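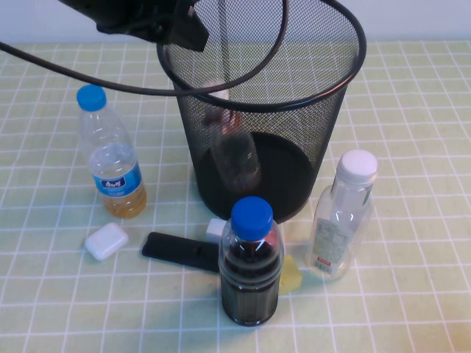

Cesto de rede preta em cima da mesa, com uma garrafa já lá dentro e o resto à espera de vez.

Método do cesto em cima da mesa

Quem arruma a casa com o cesto do lixo no chão passa a tarde a fazer vénias. Ponha-o em cima da mesa. Limpo, evidentemente, e com a toalha de plástico por baixo, daquelas que já viram pior. A minha imita azulejos e perdoa quase tudo.

Depois, traga para a mesa o que anda perdido pela sala e trate de uma coisa de cada vez.

Garrafas com um resto no fundo. Toda a família tem alguém que deixa dois dedos de bebida para não ter de deitar a garrafa fora. Despeje no lava-loiça, passe por água, espalme e volte a pôr a tampa. Se a garrafa já não tem rótulo e ninguém se acusa, não prove. A minha cunhada Eluned provou uma vez e era detergente.

Líquidos escuros. Antes de despejar, cheire a uma distância prudente. Refrigerante vai pelo cano; óleo usado vai para o oleão, mesmo que o oleão fique longe e esteja a chover.

Comandos. Um comando nunca vai para o cesto antes de se experimentar em todos os aparelhos da casa. Tire-lhe as pilhas se não servir para nada e leve-o ao ponto de recolha de eletrónicos. Se servir, cole-lhe uma etiqueta por trás com o nome do aparelho. Demora menos do que a discussão.

Caixinhas brancas sem nome. Abra. Se estiver vazia e for bonita, vai querer guardá-la — resista, ou arranje-lhe uma função até ao jantar. Botões, clipes e parafusos órfãos são candidatos aceitáveis.

Sobre o cesto de rede: é arejado e não ganha cheiro com facilidade, mas deixa passar tudo o que pinga. Forre o fundo com jornal dobrado ou use-o só para coisas secas. Lava-se no duche, de cabeça para baixo, com uma escova velha. O pó que se agarra à malha sai melhor antes de molhar; depois vira papa.

No fim, leve as embalagens ao ecoponto amarelo nesse mesmo dia. O Arwel deixou as dele à porta em setembro e ainda hoje as cumprimenta quando sai.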